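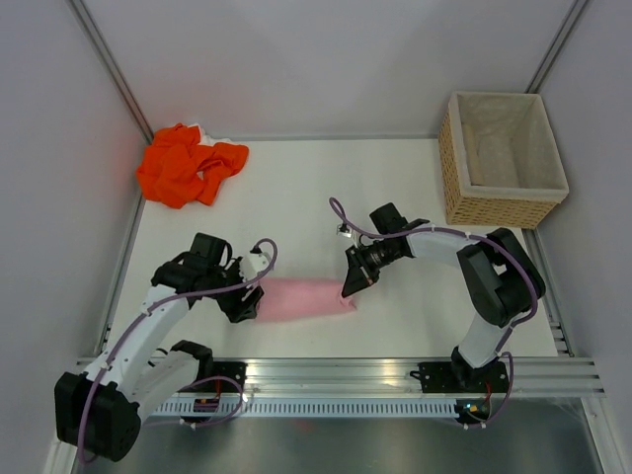

*Pink and orange cloth on a white work surface.*

# Call for Participants: Household Wear and Wash Study

Salier is recruiting 229 households for a study of how knit garments change under ordinary wear, washing and storage. Enrollment is open to residents of Chauke and Tamatmont. Applications close on Tue 19 October, and the study period begins in January.

## Background

Most published data on the service life of knitwear come from laboratory washing, in which new fabric is run through a fixed cycle and measured at set intervals. Laboratory cycles are repeatable but leave out most of what happens to a shirt in a home: being worn under a backpack strap, left in a full hamper, washed with towels, dried over a chair, folded while damp or stored under other clothes.

The study follows garments through normal household use and compares them with a matched set washed only in the laboratory. The measured properties are dimensional change, twisting of the side seams, surface pilling, color loss and deformation at hems, cuffs and collars. Results will be added to the Ekier reference collection, which currently holds records for 4000 garments, nearly all of them tested under laboratory conditions.

## What participants receive

Each household will be sent a set of short-sleeved knit shirts in the sizes requested on the application form. All shirts in a set come from the same production lot. A laundry log, a care label guide and prepaid return bags are included. 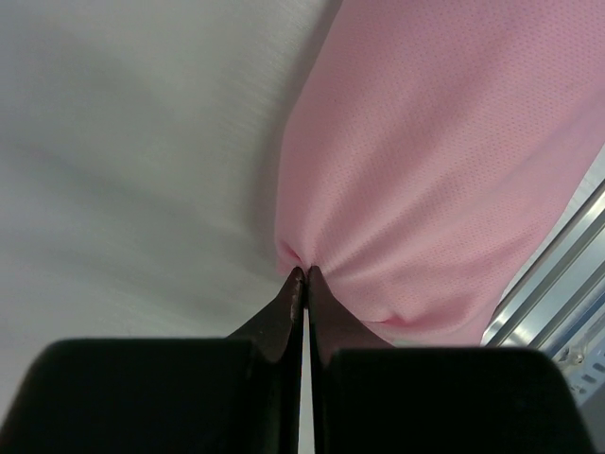
Shirts must be worn by the same person throughout. They may be worn to work, at home or for light exercise, but not as sleepwear or under protective clothing, where abrasion patterns differ too much for comparison. A shirt that is lost or torn should be reported through the log and will not be replaced. The household stays in the study as long as one shirt remains in use.

## What participants are asked to do

Participation lasts 20 weeks. During this period the household agrees to:

- wear and wash each study shirt at least once a week
- enter each wash in the log on the day it is done, with the program, detergent type, load size and drying method
- keep to the household's usual laundry routine, including fabric softener if it is normally used
- send the shirts to Salier for measurement when a return notice arrives
- store the shirts folded or hung, according to the group assigned

There are three groups. Group A folds and stacks the shirts, group B hangs them, and group C has no storage instructions. Groups are assigned by lot after enrollment and cannot be changed. Two people in one household will be placed in the same group.

## Measurement and condition grading

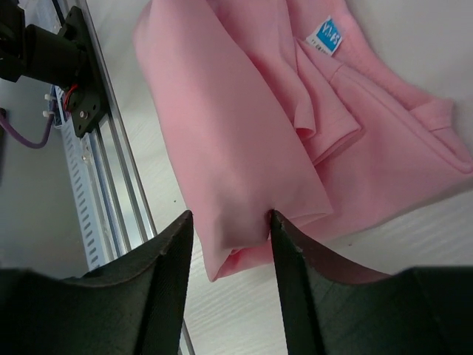

Returned shirts are conditioned at constant humidity before any measurement is made. Length, chest width and sleeve length are taken between stitched reference marks, with the fabric laid out flat and without tension. Creasing is graded separately at the body, sleeves, hem and collar, as these areas recover at different rates. A short sleeve with a folded cuff, like the one on the pink knit shirt, is graded as a sleeve with a second entry for the cuff, and a gathered hem is noted before the fabric is smoothed. Pilling and color are graded against reference panels by two assessors working independently. If their grades differ by more than one step, the shirt is graded again by a third.

Participants should not iron, brush or de-pill a shirt before returning it. Normal washing before return is required. Heavily stained shirts are accepted, but stains should be listed in the log so that they are excluded from the color reading.

## Eligibility

Applicants must:

- be 20 or older
- live at an address in Chauke or Tamatmont and expect to stay there until the end of the study
- have regular use of a washing machine, in the home or in a shared laundry room
- be able to complete the log in English, on paper or online

Households that send their laundry to a commercial service are not eligible. People with a known sensitivity to textile dyes or finishing agents should not apply. Employees of garment or detergent manufacturers may apply but must state their employer on the form.

A shared laundry room is not a disadvantage. Households without a dryer are particularly encouraged to apply – line drying is underrepresented in the existing records.
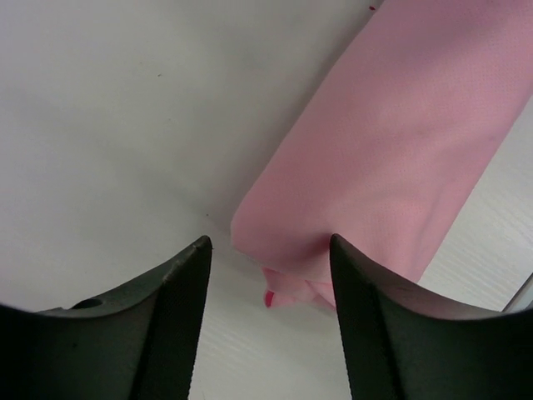
## Compensation

Each household that completes the study receives $229. Payment is made in two parts, the first after the midpoint return and the second after the final return. A household that withdraws before the midpoint receives no payment but keeps the shirts. A household that withdraws later keeps the first part. Postage is covered in all cases.

Missed log entries do not affect payment if the wash can be entered within the same week. Repeated gaps may lead to exclusion, since a garment with an unknown wash count cannot be used in the analysis.

## Data handling

Log entries are stored under a household code. Names and addresses are kept separately, used only for shipping and payment, and deleted when the final payment has been made. The coded records remain in the Ekier collection and may be shared with other textile researchers on request. A participant may withdraw at any time and ask for the household's entries to be removed, up to the point at which the final measurements are pooled.

## How to apply

Application forms are available at the Salier front desk in Chauke and at the public library in Tamatmont, or by mail on request. The form asks for household size, shirt sizes, washer type, drying method and usual number of loads per week. Incomplete forms will be returned once for correction.

Selected households will be notified in writing before the end of the year. Applicants who are not selected will be placed on a reserve list unless they ask to be left off it. Shirts ship in the first week of the study period, and the first wash should be done before the first wear.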